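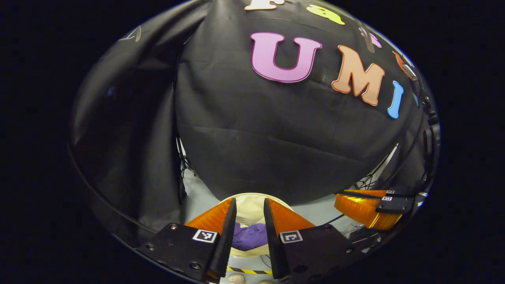
Minutes, equipment planning, Bunddale site

Present: Nadja Strebel (chair), Ulises Cuervo, Percy Usuga, Walter Valderrama. Spyros Politis joined late, missed item 1.

1. Last minutes
OK'd. Percy's name fixed.

2. Grippers
Two quotes for hand-held grippers in. Lorketti cheaper per unit, Bergate quicker to ship. Ulises wants 8. Nadja: budget covers 8 only if nothing else gets bought before May. Long back and forth. Agreed to order from Lorketti, ask for split delivery. Walter to check if spare finger pads come with it or are extra, quote doesnt say.

3. Cables
Percy raised again. Loose cable by the black curtain, more of it on the floor next to the draped cloth with the UMI letters. Wants clips, ties and a floor cover. $551 for the lot. Spyros thinks high, will look for a cheaper cover. Nadja says just buy it. Approved, Spyros can still look till Saturday.

4. Consumables
Cloths for the bowl task. Purple one fine, want other colors plus a few stiffer fabrics. Hazard tape, one more roll for the floor. Foam letters: Walter asked do we need more, no. Cap of $1000 on all small stuff for the quarter, item 3 comes out of this too. Ulises not happy, noted.

5. Arm
Puma in the back store. Keep, sell or scrap? Controller is the problem, parts hard to get. Walter got a price for repair but its old. Nadja: no money for an arm this year whatever we decide, but need a line in next year's plan. Ulises and Percy to write one page on what we'd use an arm for, with floor space and power. Left open.

6. AOB
Storage shelf full. Labels for chargers. Percy wants the purchase form shorter, Nadja will ask.
Spyros: who signs for deliveries when Walter is out? Ulises for now.

Actions
Walter: Lorketti order, pads question, updated repiar price
Spyros: floor cover, by Saturday
Percy: buy clips and ties, tape
Ulises + Percy: one page on arm
Nadja: purchase form, send budget sheet round

Next meeting same room, 2 pm, day to be set by email.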